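Vorsorge im Mai: die Sache mit der Pflegezusatzversicherung

Mittwoch, 6. Mai 2020

Liebe Leserinnen und Leser,

seit dem letzten Rundbrief sind so viele Mails zum Thema Pflege gekommen, dass ich das Thema Riester noch einmal nach hinten schiebe (keine Sorge, die Entwürfe liegen schon da!). Die meisten von euch wollten wissen, ob sich eine private Zusatzversicherung lohnt, wenn man die fünfzig schon überschritten hat. Ich stecke selbst gerade mittendrin, weil mein alter Vertrag bei der Narside umgestellt werden soll, und schreibe euch deshalb einfach mal auf, wie weit ich gekommen bin.

Kurz zur Ausgangslage. Die gesetzliche Pflegeversicherung zahlt nach Pflegegrad, und sie zahlt nur einen Teil. Was ein Platz im Heim darüber hinaus kostet, bleibt an einem selbst hängen, und da kommen je nach Region im Monat schnell um die 2000 Euro zusammen. Bei meiner Mutter war es damals weniger, aber das ist auch ein paar Jahre her, und sie hatte ein Doppelzimmer, über das sie sich bis zum Schluss beschwert hat.
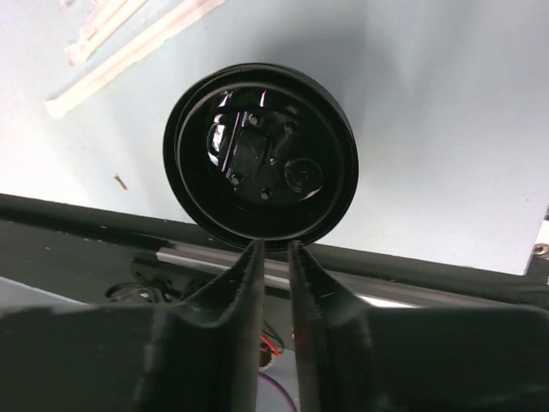
Für die Lücke gibt es im Großen und Ganzen das Pflegetagegeld, die Pflegekostenversicherung und die Pflegerente. Beim Tagegeld bekommt man einen festen Betrag und kann damit machen, was man will, also auch die Schwiegertochter bezahlen, die zweimal die Woche einkauft. Die Kostenversicherung will Rechnungen sehen. Die Rente ist die teuerste Variante, dafür kommt man meistens leichter durch, wenn man mit den Beiträgen einmal aussetzen muss. Ich habe mich vor Jahren für das Tagegeld entschieden, damals ehrlich gesagt vor allem, weil mein Berater Callum Baird ein so schönes Schaubild dazu hatte.

Jetzt also die Umstellung. Im neuen Tarif würde ich 130 Euro im Monat zahlen, deutlich mehr als bisher, und dafür gäbe es auch in den niedrigeren Pflegegraden etwas. Klingt erst mal gut! Im Kleingedruckten steht dann aber, dass die Beiträge weiterlaufen, wenn man selbst schon pflegebedürftig ist, und zwar bis Pflegegrad 4. Im alten Vertrag war ich da früher befreit. Das habe ich beim ersten Lesen glatt übersehen und beim zweiten auch, erst Cameron Menzies aus unserer Lesergruppe in Keltthorpe hat mich darauf gestoßen. Danke dafür, Cameron, und ja, du hattest auch mit der Dynamik recht.

Apropos Dynamik: Damit ist gemeint, dass die Leistung in Abständen steigt, damit die Inflation sie nicht auffrisst. Der Beitrag steigt natürlich mit. Man darf die Erhöhung in der Regel ablehnen, nur verliert man bei manchen Anbietern nach mehreren Ablehnungen das Recht darauf, und wie oft genau, steht bei jedem anders drin. Bei der Oltero habe ich diese Klausel erst im Anhang gefunden. Bitte schaut da in eure Unterlagen, bevor ihr das nächste Schreiben einfach abheftet. 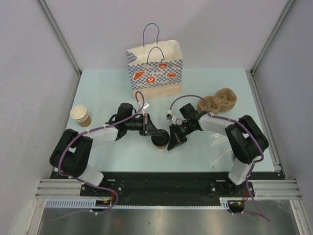
Muss ich bei einem Tarifwechsel die Gesundheitsfragen noch einmal beantworten?

Solange man beim selben Versicherer bleibt und die Leistung nicht höher wird, normalerweise nicht. Für eine Mehrleistung darf die Gesellschaft aber neu prüfen und dann einen Zuschlag verlangen oder den zusätzlichen Teil ausschließen. Lasst euch die Antwort schriftlich geben, am Telefon wird viel erzählt.

Ein Wort noch zu den Gesundheitsfragen überhaupt. Schreibt alles hinein, auch die Rückengeschichte von vor vier Jahren, an die ihr kaum noch denkt. Wer etwas weglässt, riskiert im Ernstfall die Leistung — und dann hat man all die Jahre umsonst gezahlt. Fordert vorher eure Patientenakte beim Hausarzt an. In meiner stand eine Diagnose, von der ich noch nie gehört hatte, und es hat zwei Besuche gebraucht, bis sie berichtigt war.

Wer lieber erst rechnet: Moncrieff hat seinen Lückenrechner überarbeitet, da gibt man Rente, Miete und Erspartes ein und bekommt eine grobe Monatszahl. Bei mir fehlten am Ende 200 Euro weniger als befürchtet, was mich dann doch ganz gut hat schlafen lassen. Den Wohnort fragt er leider nicht ab.

Ich selbst habe noch nicht unterschrieben. Die Frist läuft bis Oktober, und bis dahin will ich von der Narside schwarz auf weiß haben, was mit meinen Altersrückstellungen passiert — auf die erste Anfrage kam nur ein Prospekt. Sobald ich eine richtige Antwort habe, lest ihr sie im Rundbrief. Und schickt mir gern eure eigenen Klauseln, am liebsten abgetippt, meine Augen sind auch nicht mehr die besten.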